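Shirima flat sheet, blue floral: review

I fold the laundry on the bed every Thursday, so a sheet has to put up with clothes as well as sleep. I paid $69 for the Shirima in June and have washed it 16 times.
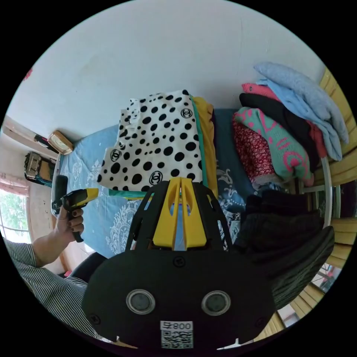

2 min read

The blue is light and the white pattern is still clear. Knits and cottons slide on it a little, but a stack stays up. Dark clothes do leave lint - one shake outside takes most of it off.
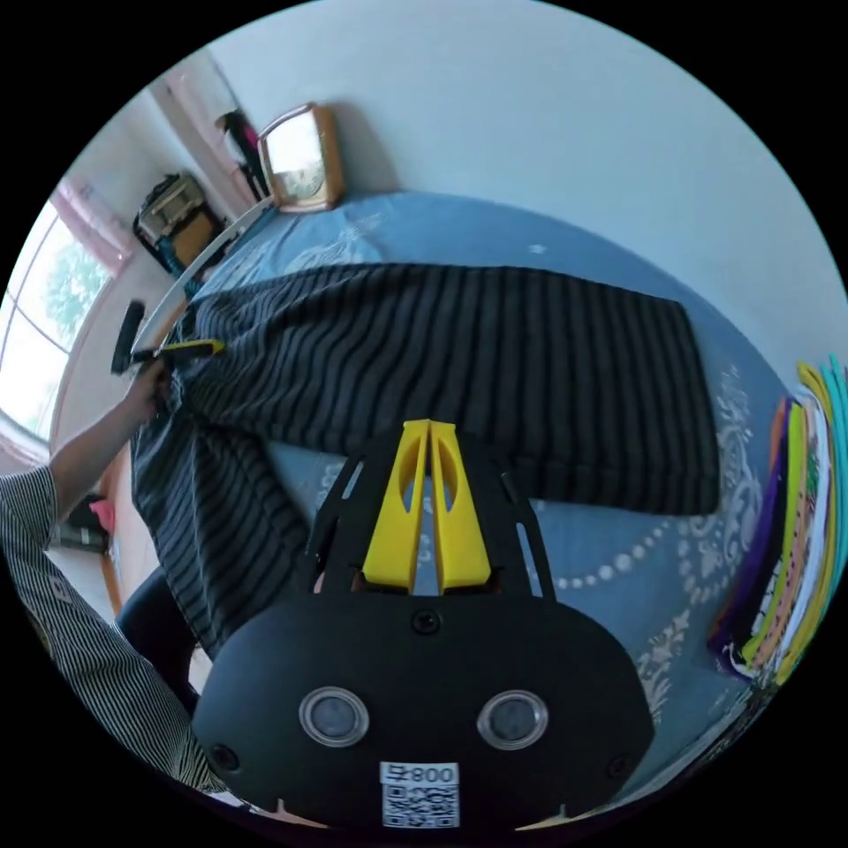 Lerato Hlongwane has the same sheet and finds it too thin for winter. Hers also shrank a bit in a hot wash.

Mine goes in warm and still tucks in on both sides. It creases if you leave it in the dryer.

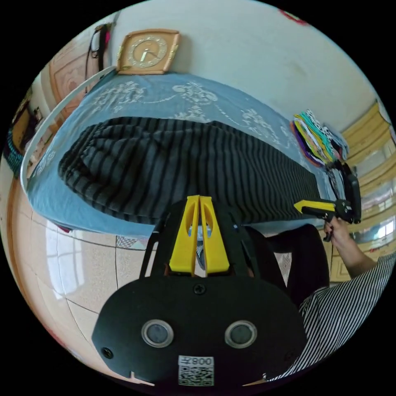

Striped piece folded on the Shirima, stack at the far end

The hem is the weak point. I have had to restitch one corner. 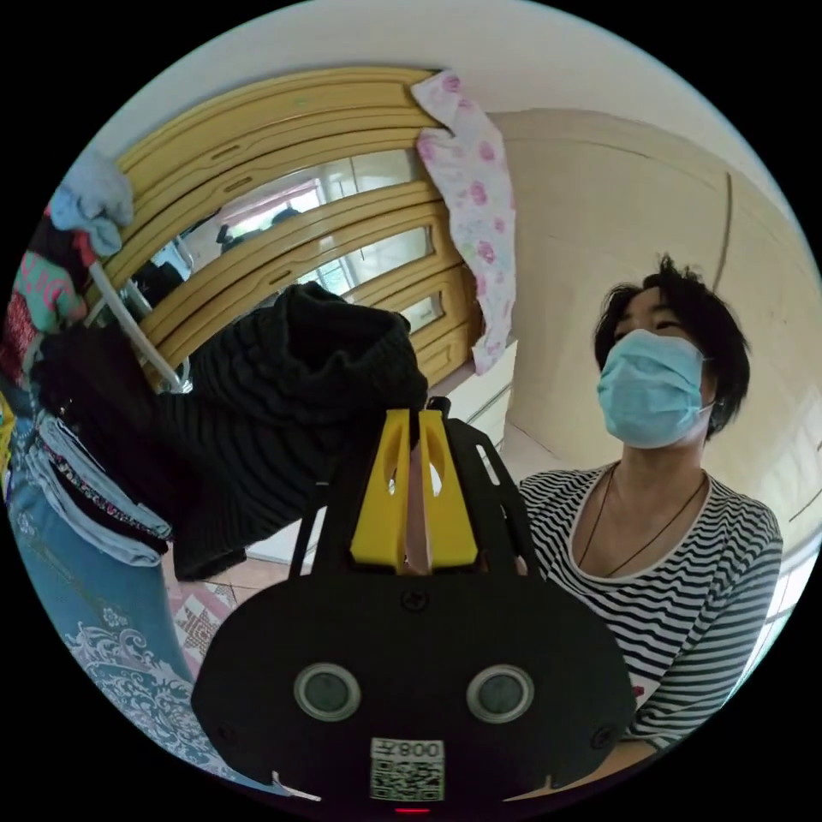
The thread that came loose was short, and the repair has held. Four out of 5.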